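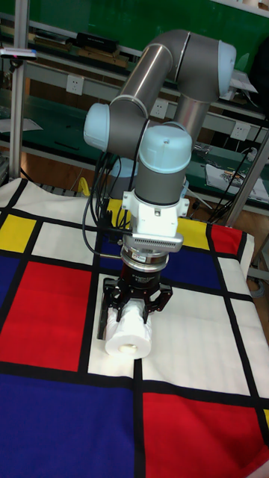
Howard Pickering said he had driven past the old Kerekes shoe shop every day for years and never once found a parking spot outside it until the week it closed, and now he can't find one again, and he couldn't be happier about it.

2021-09-03
By Norbert Simon

Home News Community Sport What's On Classifieds
Search this site Enter keyword Go

The reason for the parking squeeze is the Ravari Household Pantry, which opened its doors in August and has already become one of the busiest rooms on the main street. Food pantries we know well in this part of the world. What Ravari has now is a pantry for everything else on the shopping list: soap, toothpaste, dish liquid, nappies, laundry powder, sponges, shampoo, garbage bags and, of course, toilet paper.

It's free, there's no form to fill in, and you bring your own bag. Nearly 200 households came through in the first month, and the shelves have been filled and emptied and filled again so often that the paint on the edges is already wearing off!

The idea came from Miklós Takács, who ran the shoe shop with his father before it shut and still holds the lease. He'd been dropping off tins at the food pantry in Proren when a woman ahead of him in the line asked whether they had any washing powder. They didn't, and they hadn't for months.

"You can stretch a pot of soup," Takács said. "You can't stretch a nappy. I went home and couldn't stop thinking about it, and there was the shop sitting there with all that beautiful shelving and nothing on it but a box of odd laces."

The shelving is still the best thing about the place. It runs floor to ceiling down both sides, every pigeonhole built for a shoebox, and it turns out to be a wonderful fit for bars of soap and bottles of shampoo. The old sliding ladder still works, too, and Takács will happily give you a demonstration if it's quiet. The fitting stools have stayed, so there's somewhere to sit while you wait, and the brass foot measure is still screwed to the floor beside the counter. Kids go straight to it.

Stock comes from all over. Trendport, the discount wholesaler out on the highway, sends a pallet of dented and discontinued lines every second week, and what turns up is a complete surprise. Last time it was lemon floor cleaner and a mountain of baby shampoo. Neighbours leave donations in the crate by the side door, and Ottó Bognár's bakery next door has put a jar on the counter for loose change, which goes toward the things people run out of first.

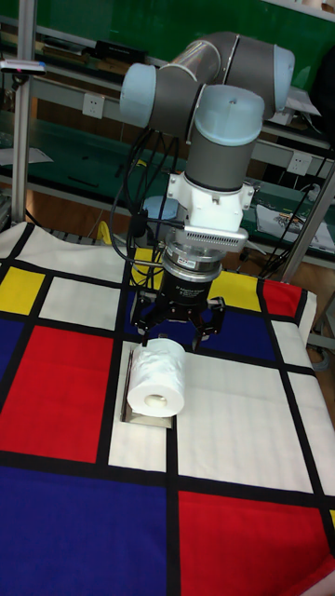

Toilet paper, one of the pantry's staples.

Bognár has been delighted by the company. The shop next to his had been dark since autumn, and he missed the foot traffic as much as the neighbours. He now bakes an extra tray of poppyseed rolls on pantry mornings and sells out of them well before lunch.

There's more on the way. A row of seven hooks has gone up along the back wall for winter coats, ready for the first collection, and the storeroom is being cleared for bulky things like mops and buckets. Barnabás Sipos has been repainting the front window in old-fashioned sign lettering, all by hand, with a gold shadow on every letter. It has taken him most of his evenings and it looks magnificent. He has left the shoe shop's original boot in the corner of the glass, which got a cheer from the people waiting outside when they realised he was painting around it.

Some of the regulars have started a swap shelf near the door for things that don't belong anywhere else, with half-full bottles strictly off the menu but unopened gifts very welcome. If you've ever been given a bath set in a scent you couldn't stand, your moment has come. Lavender goes fastest.

The pantry would especially love sensitive-skin laundry powder, adult toothbrushes and nappies in the larger sizes. Razors are welcome if they're still in the packet. Please hold off on floor cleaner for the time being, as there's enough lemon in the building to mop the whole street.

The Ravari Household Pantry is open Tuesday and Friday mornings and on Friday afternoons from 4 to 5. Donations can go in the side-door crate whenever the shop is open. Masks on inside, please, and dogs are fine on the footpath, where Bognár keeps a bowl of water out.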